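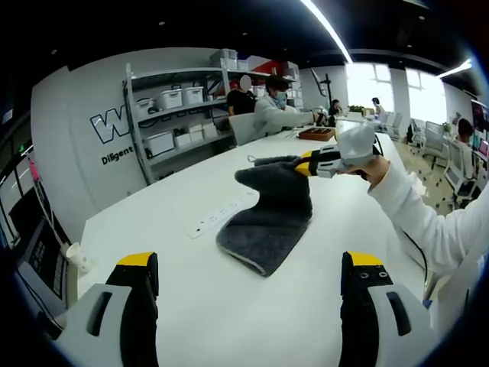

A dark gray towel on a long white table.

Provunley Evening Theology Course: Frequently Asked Questions

Last updated June 23, 2023

Who is the course for?
Anyone who wants to read Christian theology slowly and with other people. Some of our students teach Sunday school, some are thinking about seminary, and some have not been to church in years. You do not need to sign a statement of faith.

What will we study this term?
The doctrine of the Holy Spirit. We start with Basil of Caesarea's On the Holy Spirit, move on to Augustine, and finish with selections from John Owen. Noreen Costello leads the first half and Thodoris Liapis leads the second.

Do I need Greek or Latin?
No. All readings are in English. Thodoris will bring up a Greek word now and then, and he puts it on the handout with a translation.

How long is the course?
There are 6 sessions, each two hours with a short break. The first one is in July. Dates and room numbers are in the welcome email.

How much reading is there?
Basil takes the most time - plan on two evenings a week while we are on him. The course reader is 96 pages and you get it when you register. Please read the first chapter before the opening session.

Which translation of Basil do you use?
The one in the reader. If you own another, bring it. Chapter numbers match in most editions, but page numbers do not.

What does it cost?
The course is free. The printed reader has a small charge, payable at the first session, and the PDF version costs nothing.

Is this a Catholic, Orthodox or Protestant course?
It belongs to no one church. Noreen is Catholic and Thodoris is Greek Orthodox, and the Owen sessions have a guest teacher, Aishwarya Iyer, who is Presbyterian. They disagree on the filioque and will say so in class.

Can I get credit?
No. We can write a letter confirming attendance if you come to at least four sessions. Ask Eylül Kahraman at the registration desk.

Can I join online?
Not this term. Audio of the lectures goes up on the course page within a week. The discussion half is not recorded.

What if I miss a session?
Listen to the audio and read the handout. You do not have to tell us, though it helps your discussion group to know.

Can I bring a friend for one evening?
Yes, any evening except the first. Email Eylül beforehand so there are enough handouts.

How do I register?
Fill in the form on the course page. Registration stays open until the room is full, and after that we keep a waiting list.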